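Werkstattbuch, Mai, Raum hinten. Eingetragen 16:10, Kaffee kalt.

Thema: Steckdosenleisten. Wer dachte, nach den Tischlampen kämen endlich die interessanten Gegenstände, hat den Plan nicht gelesen. Ich habe ihn geschrieben und war trotzdem überrascht.

Anlass ist die Kabelinventur für den Umzug nach Jeltitz. Jede Leiste, die mitgeht, soll einmal auf den Tisch, angeschaut, geprüft, beschriftet und ordentlich gewickelt werden. Alles, was wackelt, brummt oder nach Fisch riecht, bleibt hier und kommt in die Schrottkiste. Shahzad Malik hat die Liste angelegt, Stand heute Morgen 148 Positionen, davon erschreckend viele mit dem Eintrag »weiß, lang«. Damit lässt sich arbeiten, wenn man viel Zeit hat.

Heute dran: Pos. 26. Weiß, lang. Drei Wippschalter oben in einer Reihe, vor jedem eine Mehrnormdose mit fünf Schlitzen, also zwei für den Zweipolstecker und drei für den mit Schutzkontakt. Einzeln schaltbar, vermute ich. Beschriftung der Schalter: keine. Leuchten: auch keine zu entdecken. Man muss sich also merken, was an ist, oder eben die Hand an die Lüftung vom Gerät halten.
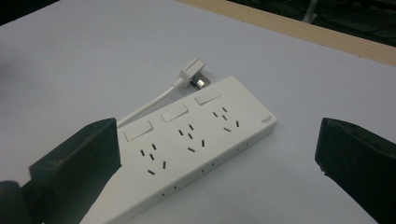
## Was an Pos. 26 auffällt

- Bauform: flach, Ecken leicht gerundet, matt. Fasst sich ordentlich an, rutscht auf der Tischfläche aber bei jeder Gelegenheit weg.
- Aufdruck am Ende der Oberseite: zwei Zeilen, winzig, grau. Ich habe es mit der Lesebrille versucht und dann mit der Lupe aus der Lötecke, die einen Sprung hat. Ergebnis: zwei Zeilen, winzig, grau. In der Liste steht jetzt »Hersteller unklar«.
- Löcher in der langen Seitenfläche, klein, rund, paarweise. Meine Theorie Belüftung, Shahzads Theorie Zierde. Wir haben das nicht ausdiskutiert, es war kurz vor Mittag.
- Nennleistung: auf der Unterseite, 4000 W laut Aufkleber. Glaube ich erst, wenn ich das Datenblatt sehe, und das Datenblatt liegt vermutlich im Karton Meléndez, und der Karton Meléndez liegt unter allem anderen.

Passende Stecker haben wir für diese Dosen nur mit Glück. Die schrägen Schlitze nehmen die Netzteile aus der Trarkgate-Lieferung, und die hatten wir ja damals »nur vorläufig« angenommen. Unsere eigenen Schukostecker schauen davor etwas ratlos drein. Einen Adapterwürfel drauf geht, zwei nebeneinander geht nicht, und wer drei Dosen bezahlt und eine benutzt, darf sich den Preis pro Dose selbst ausrechnen.

## Wickeln

Jetzt zum eigentlichen Ärgernis. Das Gehäuse ist in zwei Minuten abgehakt, das Kabel will länger bespielt werden. Drei Verfahren probiert:

1. **Um die Leiste herum.** Sieht im Regal gut aus, hält bis zum ersten Anfassen. Außerdem knickt das Kabel am Austritt, und genau dort sind die letzten beiden Leisten gestorben (Pos. 9 und die, die keine Nummer mehr bekommen hat).
2. **Lose Schlaufe neben der Leiste, Stecker ans obere Ende.** Schont den Austritt, braucht aber Platz. Im Karton legt sich jede Schlaufe mit ihrer Nachbarin an.
3. **Achter mit Klettband.** Das Verfahren, das alle empfehlen und das ich beim dritten Anlauf hinbekommen habe. Stecker außen, damit man ihn ohne Auspacken findet.

Vorläufige Entscheidung: Nummer 3 für den Umzug, Nummer 2 auf dem Tisch. Nummer 1 ist ab sofort verboten, auch kurz vor Feierabend. Klettbänder sind noch vier da. Für 148 Positionen sehe ich da eine gewisse Spannung.

Die weiße Unterlage auf dem Holztisch hat sich nur halb bewährt. Vorteil: Späne und kleine Schrauben fallen sofort auf. Nachteil: Eine weiße Leiste mit weißem Kabel und weißem Stecker fällt darauf überhaupt nicht auf. Ich habe vorhin neben dem Stecker nach dem Stecker gesucht. Für die nächste Runde bitte etwas Dunkles, notfalls den alten Filz aus der Zorkarmont-Kiste, sofern der nicht inzwischen jemandem als Mausunterlage dient.

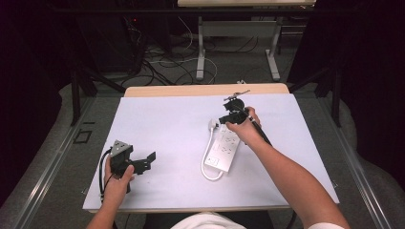
*Pos. 26 auf der weißen Unterlage, Kabel in loser Schlaufe, Stecker am oberen Ende (Verfahren 2).*

## Boden

Unter und hinter dem Tisch liegt weiterhin das, was wir intern »die Verkabelung« nennen. Schwarz und weiß durcheinander quer über den Teppich, nach hinten in Richtung des zweiten Tisches. Davon steht vermutlich auch einiges auf der Liste, bloß weiß ich nicht, unter welcher Nummer. Ein Kabel zu verfolgen dauert länger, als ein neues zu kaufen, wobei genau dieser Gedanke den Zustand ja herbeigeführt hat.

Vorschlag: zuerst alle weißen raus, danach die schwarzen. Vor dem Ziehen bitte rufen. Beim letzten Mal hing der Drucker dran.

Und vor dem hinteren Tisch liegt noch etwas Kleines, Weißes auf dem Boden. Ich tippe auf einen Adapter, war aber zu faul zum Bücken. Wer es aufhebt, trägt es ein.

## Offen

- Datenblatt zu Pos. 26 suchen (Karton Meléndez)
- Klettband nachbestellen, diesmal das breite
- Durchgangsprüfung Schutzleiter, alle drei Dosen. Der Tester braucht eine 9-V-Batterie, und in der Schublade sind nur leere
- Schalter nummerieren, Lackstift reicht
- Shahzad: bitte »weiß, lang« in der Liste durch irgendetwas ersetzen. »Weiß, lang, drei Schalter« wäre schon ein Fortschritt
- Filz klären

Nachtrag 17:35: Batterie aus dem Rauchmelder vom Flur ist es ausdrücklich nicht geworden. Prüfung verschoben, Pos. 26 bleibt bis dahin auf »angeschaut«.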